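Progress Report, Third Quarter
Project: Willow, Handling and Recovery of Soft Plastic Packaging
Prepared by: Flolix, Materials Group

1. Scope of this period

This report covers work package 3, sorting and flattening of film bags before baling. Work packages 1 and 2 were closed in the previous period and are mentioned only where their results changed the current work. The budget position is given in the separate financial return.

2. Material received

Paltulex delivered 2583 used bags in January. All were thin film, of the kind used for bread, produce and light retail goods. Bags with food residue were set aside at intake and are not part of the figures below. The remaining stock was split into 4 groups by finish:

Group A: clear, no print
Group B: clear or translucent, printed
Group C: opaque, single color
Group D: opaque, printed

Group B is the largest and has taken most of the time. Ink coverage varies a great deal within the group, and a bag that is mostly clear when laid flat can look opaque when it is bunched up, as the print on the back layer shows through the front. Several bags first placed in Group D were moved to Group B after flattening. The intake sheet now calls for the finish to be judged on a single layer of film, pulled tight between two points.

3. Flattening trials

Each bag is placed on the work surface in the state in which it arrived. It is opened, spread, pressed to release trapped air and folded once along its length. The target set in the work plan is a folded bag no more than 80 mm thick per stack of ten under light pressure.

Group A and Group C stacks met the target on the first series. Group B stacks did not. The cause was air held in the bottom corners, where the side folds of the bag are sealed. Pressing from the open end toward the seal pushes the air into the corners and holds it there. The order was reversed for the second series, starting at the seal and working toward the mouth, and the Group B stacks then met the target. Group D has been run in one series only and results are not yet complete.

Heavily crumpled bags remain slow. Film that has been balled up keeps its creases after spreading, and the edges curl back once released. Warming the film was considered and rejected on grounds of cost and odor. A light weight laid on the spread bag before folding gave a flatter edge, but added a step. Whether that step is justified will depend on the bale density results due next period.

4. Work surface and lighting

The flattening area uses a flat gray matte top. Gray was kept in preference to white, on which clear film was hard to find, and black, on which dust and lint were picked up as print by the inspection sheet. Glare from the overhead lighting is still visible on parts of the top. It affects Group A more than Group B, where printed areas give a usable reference for the position of the bag. A diffuser has been ordered and will be fitted before the Group A series is repeated.

Static is a minor problem in dry conditions. Bags cling to the surface and to each other when lifted from the stack. Wiping the top with a damp cloth between series is enough for the present rate of work.

5. Deviations from plan

The trial with laminated pouches, planned for this period, has been moved to the next. Fang, the supplier of the pouches, changed the film structure and the earlier samples no longer match current production. New samples have been requested. No change to the end date of the project is needed.

The reporting form for bale density was revised at the funder's request. Entries made on the old form have been transferred and checked.

6. Work planned for next period

Complete the Group D series.
Repeat Group A with the diffuser in place.
Measure bale density for all groups, with and without the added weight.
Begin the pouch trial on receipt of samples.
Submit the draft handling sheet to Paltulex for comment.

7. Open points

A decision is needed from the funder on whether bags with paper labels should be counted as film or as mixed material. They are stored separately until this is settled.

Attachment 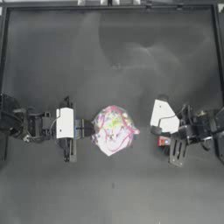
Figure 1. Crumpled translucent bag with magenta-pink and yellow-green print on the gray work surface.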